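The river that came back to Dondale

Stand on the footbridge at Dondale on a still evening and you will hear it before you see anything: a soft plop, then another, as water voles drop off the bank into the Brundon. Ten years ago you could have waited all summer and heard only traffic.

The Brundon had been straightened, dredged and fenced until it was closer to a drain than a river. Mink moved up it from the estuary and the voles vanished, one stretch after another. By the time Joyce Mfaume came to survey it, she found a single set of burrows on a side ditch near Grikcombe, and most of those had cobwebs across them.

"I went home and looked at old maps all night," she says. "The river used to wander all over the place. I thought, well, let it wander again!"

It took a great deal of talking. Three farms had to agree to move their fences back, and Mwangi Swai, whose sheep graze the lower meadows, was the last to sign. He is now the one who rings up when he spots something new. Between them they have given up a strip 3810 metres long, and the diggers have cut gentle bends and shallow shelves where sedge and reed sweetgrass have grown thick enough to hide a heron.

Then came the voles themselves, 100 of them in the first release, let go in pairs from straw-filled pens along the bank. Mink rafts went out well beforehand and are still checked every fortnight, right through the winter. 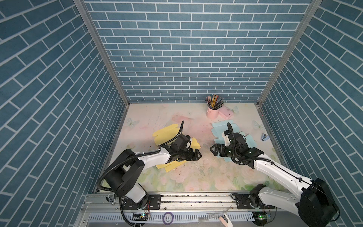
Coloured pencils in a pink holder, on a tabletop printed with roses and butterflies.

Idrisa Nzioka walks the survey route each spring and again in October. He looks for droppings, for neat piles of chewed stems with their slanting ends, and for the little grazed lawns outside the burrows. Last year he logged 55 latrines on the Grikcombe bends alone, and he still sounds delighted about it. Otters pass through as well, and reed buntings nest in the new sedge.

The meadows have changed too. Swai cuts his hay later these days, and in July the lower field is full of ragged robin and meadow brown butterflies. He was worried about flooding - everyone was - but the water now spreads out slowly over the rough ground and drains away without taking his gateway with it.

Next on the list is the old weir at the top of the valley, where trout still gather below the sill and can get no further. A rock ramp has been drawn up and the work should start once the spawning season is over. Mfaume has already walked the stream above it twice, looking for good gravel, and she found plenty.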